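Aerts Lane Forum > First Team > Pressing triggers and the back three

Posted in August by wruawai, 7:41 pm

Watched the Etness game again with the sound off. The press works as a 3-4-3 only while the left wingback holds his line. Once he jumps to their fullback, the outside center back has to cover the channel and the back line is two against two. Etness played that ball all through the second half. The goal came from it in minute 41 of the replay file, which starts at the restart.

I would go to a back four away from home.

----

offside_ledger wrote:

Disagree on the cause. The wingback is supposed to jump. The problem is the near-side midfielder, who stays central and leaves the inside pass open. Change to a back four and the same pass is still on, with one fewer defender behind it.

----

wruawai wrote:

The midfielder stays central because the striker stops screening their number six. He can't cover both. Either the striker tracks back or we press with fewer players.

----

northstand_row11 wrote:

We had this thread last season after the Uroren away match. Same shape, same goal. Back four for the next two games and we didn't have a shot on target in the first of them. Gate was 849 and I'd guess half of us had left by the end.

----

offside_ledger wrote:

Uroren was a different problem. We were a man down for most of the second half and the wind was straight down the field. I wouldn't use it as evidence either way.

----

northstand_row11 wrote:

Red card was after their goal. Check the report.

----

offside_ledger wrote:

Checked. You're right, the goal was first. I still say the midfielder.

----

kbd_prultetow wrote:

Prultetow supporter here, we play you next. We build up with a back three ourselves, so your front three will match us man for man and the wingbacks will be free to stay put. I would expect you to keep the shape. Our keeper goes long when pressed anyway, so the second ball matters more than the trigger.

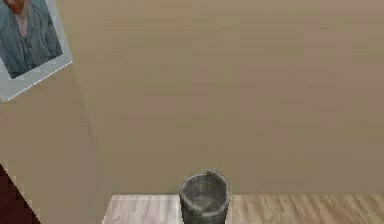 by Ilse Smits, match notes, 10:45 pm

Adding my notes from the Etness game, copied across from the notes section at wruawai's request.

First half: the press started from the goalkeeper's pass to the right center back. Striker's angle was good and the six was screened. Etness went long and we won most of the first headers.

Second half: Etness dropped the six between the center backs. Our striker followed him at first, then stopped. From then on the inside pass was open and both midfielders were late to it.

The wingback jumped at the same moment in both halves. I would leave him alone and give the six to the attacking midfielder when he drops.

----

wruawai wrote:

Fair. That fits the replay better than my version did. I'd still want the back four on the bench as a plan for the last 11 minutes if we're ahead.

----

offside_ledger wrote:

No objection to that, provided we're ahead.

----

This site uses cookies to keep you logged in. Accept | Settings

Contact the moderators | © Aerts Lane Forum | Back to top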